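We use cookies to remember your settings and see which pages get read. By staying on this site you agree to that. OK / Tell me more

Old Desk Lamps: The Questions I Get Most

Updated July - by the person behind the lamp blog 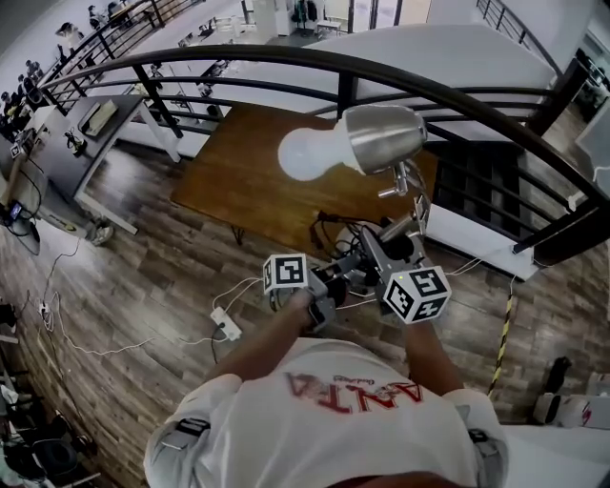 A gray jointed desk lamp with a cone-shaped silver shade, on a brown wooden tabletop.

I started writing about secondhand desk lamps a while back, mostly to keep track of my own, and then the emails began. Lots of you ask the same things (which is fine, I asked them too!), so I've put my answers on one page. I'm a hobbyist and I fix lamps at my kitchen counter. If something on this page disagrees with the label on your lamp, go with the label.

Where do you find your lamps?

Flea markets, mostly, and the big one at Skaltitz is my favorite by a mile. I get there at 7 a.m. with a flashlight and coffee, and I dig through the boxes under the tables before I even look at what's on top. Office clearances are great too. When a company moves out, the desk lamps often go for next to nothing, and they've usually had an easy life compared to anything that's been in a garage.

What should I pay?

My best one cost me 4 dollars and my worst one cost 79, so please don't take price as a sign of anything. For a plain jointed lamp that works, I'm happy at 34. Past that I want a good shade with no dents and a base that doesn't wobble.

My lamp keeps drooping. Is it broken?

Probably just loose. Most jointed lamps without springs hold themselves up by friction, so there's a screw or a wing nut at each joint that squeezes the parts together. Unplug it, let it cool, and snug them up a little at a time, starting with the joint closest to the base. If you tighten and tighten and it still sinks, the washer inside is worn flat. Rubber or fiber washers from the hardware store do the job nicely. I keep a jam jar of them.

If your lamp has springs, that's a different story. Check that both springs are hooked on and that neither one is stretched out. Replace them as a pair, and hold on to the arm while you do it, please. I have a small scar from a lamp I bought under the name Mandberg and I still like that lamp less than the others.

Can I put an LED bulb in an old lamp?

Yes, and I do it with nearly all of mine. Match the screw base, then check the bulb's actual watts against the limit marked near the socket. LEDs sit way under the old limits. One thing to watch for is a deep, closed shade - some LED bulbs don't like being shut in with their own heat, and the package will say so.

How bright should it be?

Depends on the job and on your eyes. I use 1000 lumens for sewing and mending, and I turn it down or move it back for reading. A warm white is cozy in the evening. For sorting thread colors I want something closer to daylight, or I end up with navy socks darned in black.

Which side should the lamp go on?

If you write with your right hand, put it on the left, and the other way around for lefties. That way your hand doesn't throw a shadow on the page. For computer work I aim the shade at the desk or the wall so I don't get a bright spot on the screen.

How do you clean a metal shade?

Unplug, bulb out, cool shade. Then a soft cloth with warm water and a drop of dish soap, and dry it right away. If the finish is brushed metal, wipe along the grain. I've tried polish on a brushed shade and got a shiny patch the size of a cookie that I've never managed to blend in. Painted shades get soap and water only.

Is the old cord safe?

Look at the whole length of it, and bend it gently as you go. If it's stiff, cracked, sticky, or frayed where it enters the base, don't plug it in. Same goes if the plug gets warm. Rewiring isn't hard once you've been shown how, but if you haven't, take it to a repair shop. The folks at Trarkier do mine when it's a metal lamp with wires running through the joints, and I'm always glad I didn't try it.

Have you heard of Mösli lamps?

I have two! Heavy base, stiff joints, and a switch with a lovely loud click. Shades for them are hard to find, so if you see one with a good shade, grab it.

Do you sell any of yours?

Now and then, when the shelf gets silly. I post them in the newsletter first.

Can you tell me what my lamp is from a photo?

I can try. Send one of the whole lamp, one of the underside of the base, and one of the switch. I answer slowly in summer but I do answer.

Get the newsletter! New finds and repair notes in your inbox. Enter your email address to sign up. Unsubscribe whenever you like.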